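How do I look after a shaving brush with a wooden handle?

dullrazor55
Posted 24 April 2022

Hi all, I finally gave up on canned foam and picked up a brush with a wooden handle from the Femholm market (18 bucks, and I talked the guy down from 30, so I'm feeling pretty good about it). It came with a metal stand that I keep next to the bathroom sink. Problem is, I've used it every morning for a couple of weeks now and the wood is starting to feel kind of rough near the bristles. Also it smells a little like a wet dog. Am I supposed to oil it or something? I have hard water if that matters. I don't want to wreck it before June, when I'm supposed to look decent for a wedding!

Serra_suds

Hard water matters a lot, so welcome to the club, I'm out in Trestness and ours is basically liquid chalk. I've been through this with 3 brushes now. After you shave, rinse it in warm water until it runs clear, give it a gentle squeeze, flick it a few times over the tub and wipe the handle down with a towel. Get right in where the wood meets the bristles, that's the spot everybody skips.
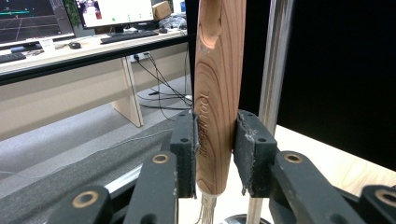

Is it okay to soak a wooden brush before shaving?

Soak only the tips, in a shallow bowl, for a minute or two, and keep the water well below the wood. I used to stand mine in a full mug while I showered and the finish went cloudy, then it cracked. My own fault, but it was a nice brush and I'm still sore about it.

For the rough part, let it dry out for a couple of days first, then rub it lightly with very fine sandpaper and put on a thin coat of whatever wood oil you'd trust on a cutting board. Wipe off the extra. Keep the oil away from the bristles or your lather will be terrible for a week (ask me how I know). The smell might just be the hair, mine did that too and it faded after a few washes with plain shampoo.

mugandpuck

get a plastic handle lol. Mine is from Rorkitmont and has been sitting in a puddle for years

old_lather

What Serra_suds said, but I'd skip the sandpaper if there's a varnish on it, you'll just make a patch that soaks up more water. And crack a window after your shower. Mine dried a lot faster once I moved it out of the medicine cabinet.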